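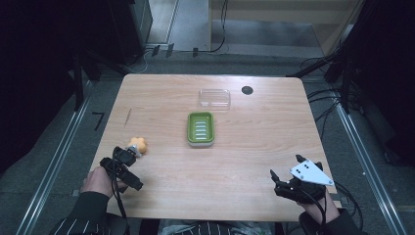 Bar Soap at the Sink: A Small Study of Waste in Shared Washrooms
Hrefna Ladefoged and Heiðrún Holst
Term project, Household Materials

12 shares 3 comments

1. Background

Our residence hall, Wendell, switched from liquid soap to bar soap in February. The hall office wanted fewer plastic bottles in the trash. Within two weeks people on our floor were complaining that the bars went soft and left a film on the sinks. We wanted to know how much of a bar gets used for washing and how much is lost to sitting in water.

Soap is a salt of a fatty acid. A hard bar has a low water content when it leaves the factory and takes up more each time it is used. If it can't dry between uses, the outer layer turns to gel, and the gel comes off in the hand or runs down the drain. The fats in the recipe matter too. Bars high in tallow or palm oil stay firm longer than bars made mostly from olive oil.

2. Method

We used two store brands, Fleveo and Clastedis. Fleveo lists palm oil first on the label, and Clastedis lists olive oil first. We ran the test in four washrooms for three weeks. Two washrooms had dishes with slots for drainage and two had flat dishes with a rim. Every sink got a fresh bar at the start.

We weighed the bars each evening at 9 p.m. on a kitchen scale, after shaking off loose water. A tally sheet by the door asked people to mark each hand wash. By the end we had 1484 marks. We know some washes were missed, mostly in the mornings when people are in a hurry - and one sheet was used for a game of tic-tac-toe, so we replaced it and lost that morning's marks.

3. Results

The flat dishes lost more soap per wash with both brands. The gap was larger for Clastedis. On a flat dish, a Clastedis bar went soft on the underside by the second day, and by the end of the first week it had to be peeled off the dish. Fleveo bars on slotted dishes kept their edges the longest.

Position at the sink also made a difference, which we hadn't planned for. In the Sokol wing the ledge is narrow and the dish has to stand next to the faucet, where it gets splashed every time the water runs. Bars there lost weight even on nights when the tally was low. We moved one dish to the far end of the ledge for the last week and the loss dropped.

4. Discussion

The recipe and the dish both matter, but the dish is cheaper to change. We priced slotted dishes for the whole hall and the total came to less than 400 dollars. We did not test soap savers, magnetic holders or cutting bars in half, though two people suggested the last one on the tally sheets.

Our weights include water held in the bar, so the daily numbers jump around. Drying each bar fully before weighing would fix this, but it would also change how the bars wear. A second set of bars kept dry for comparison would have helped. We also had no control over how long people lathered.

5. Recommendations

Replace the flat dishes first in the Sokol wing and keep them away from the faucet. Buy the harder bar. Rinse the dishes once a week, as the slots clog with soft soap and then drain no better than a flat dish.

Comments (3)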